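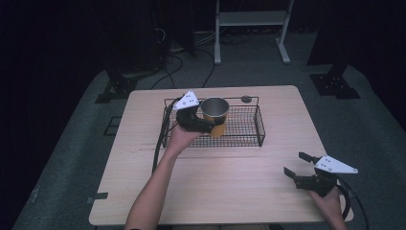
The Second Life of the Office Mug

Every workplace has a cupboard that will not close. In the former dye works at Clarkville, now divided into small offices, it stands in the shared kitchen on the first floor, and it is full of cups. Some carry the name of a company that moved out years ago. One says Brivis, in letters almost washed away, and none of the present tenants can explain what Brivis sold.

I came to Clarkville to write about rents, and I stayed for the cups. A rent is the same for every person who pays it, but a cup is a small private matter in a public place. People who share a printer, a door code and a window will still feel a little hurt when they find a stranger's tea in their own mug.

In the country where I grew up, we did not bring cups to work. There were glasses on a tray, all of one kind, and a woman washed them at noon. You drank from the one that was nearest. When I took my first job abroad, I used the nearest cup for 2 weeks before a colleague told me, very kindly, that it had belonged to her grandfather. I bought my own the same evening.

The El Khatib bakery, across the street from the dye works, keeps a shelf for its regular customers. There are 27 hooks, and you get one by asking when another person gives up theirs. The coffee costs the same in your own cup as in theirs. Still, there is a waiting list, written in pencil on the side of the refrigerator, and some people have been on it since last June.

Potters understand this attachment well. At Ellorura, a small workshop behind the train station, they make 200 mugs for each firing and give the handle more time than any other part. A handle that fits two fingers, they told me, is for a person who drinks quickly. One that fits four is for a person who wants to hold something warm during a long meeting. I had never thought about it, and since then I look at hands in every kitchen.

On April 12, 2020, I am writing this at home, like many other people who used to share a kitchen. My office mug is still in Clarkville, on the second shelf, behind a blue one with a broken edge. I drink from a glass now – the old way – and wash it myself at noon. The coffee tastes the same, but I would like to have my mug back.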